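Setting up the Fagerlund two-arm kit for garment folding

By Signe Skjelbred

The Fagerlund kit arrives as two arms, two grippers, a control box and a licence key for Prurell, the software used to record and replay movements. The printed guide covers the wiring and stops there. These notes start where it ends and go as far as a first stretch-and-fold routine. They apply to firmware 3.17 and later. On older versions the tension menu is missing, and steps four and five will not work.

You will need
A table that does not rock, at least 120 cm wide
A plain cloth to cover it
Four clamps
The hex keys from the accessories bag
One garment you do not mind marking

1. Fix the arms
Mount one arm at each end of the table with the bases facing each other. Tighten the clamps by hand, switch the arms on in hold mode, and push each elbow sideways. If the base shifts, tighten again. Clunwood, who supply the kit in Britain, sell a steel base plate for soft table tops. I used it on one bench and left it off another, and the only difference was the time spent on re-tightening.

Prurell names the arms left and right from the robot's own side. If you work from the opposite side of the table, the names are reversed from where you stand. Put a label on each base before you go further. Swapping them later means repeating the whole calibration.

2. Route the cables
Each arm has one power lead and one data lead. Run both down the back of the base and leave enough slack for the wrist to turn fully in either direction. Move the arm by hand through its whole reach and watch the cable at the elbow. Error 314 during this check is a joint limit warning and can be cleared from the status page. Error 3367 is a lost data link and nearly always means a connector that has not clicked home.

3. Set the table height
Open Setup, then Surface. Lower each gripper until the finger tips just touch the cloth and press Store. Do this at five points per arm: the four corners of its working area and the middle. The cloth must be in place when you do it, as even a thin one changes the stored height enough to make the fingers miss a hem.

Choose a cloth in one flat colour that differs from your garments. Smooth it, but do not pin it. A pinned cloth lifts in ridges when a gripper drags across it.

4. Set the grip
Grip force runs from 1 to 20. For knitwear begin at 15. Woven cotton will hold at less. Lay the garment across the table, bring both grippers in at opposite ends and close them. Take hold of at least two centimetres of fabric. A single layer at the very edge will slip as soon as tension is applied, and on loose knits it may pull a thread.

5. Set the tension
With both ends held, select Stretch and move the arms apart in small steps. Stop when the fabric lifts clear of the cloth and the sag has gone. Store the distance. Prurell adds a margin of its own when it replays the movement, so do not go for the last few millimetres.

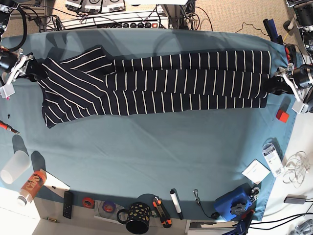
Tension is the setting most people overdo, and the motor current reading is a poor guide to it. Look at the fabric. On a striped knit the stripes do the job of a gauge: where they run parallel, the pull is even, and where they slant, part of the garment is folded over on itself. The navy one with thin white stripes has a diagonal patch at the left end, over a folded section, and a hem corner hanging slightly loose beneath it. For a stretch test this is acceptable. For a fold, let go at that end, open the overlap and grip again.

6. Record the fold
Press Record and guide both arms together. Lower the garment until its near edge rests on the cloth, carry the held edge over, and open the grippers at table height — opening them higher lets the fabric spring back. Save, lay the garment out again and replay at half speed. Raise the speed only after three clean replays.

Known limits
Prurell replays a path and does not look for the garment. If the next item is laid down a hand's width to one side, the fingers will close on nothing. The Irkport vision add-on is meant to deal with this and plugs into the spare port on the control box. I have not tested it.

Fleece and thick towelling are too bulky for the standard fingers. Wide fingers are listed as a spare part and need the surface heights from step 3 to be stored again after fitting.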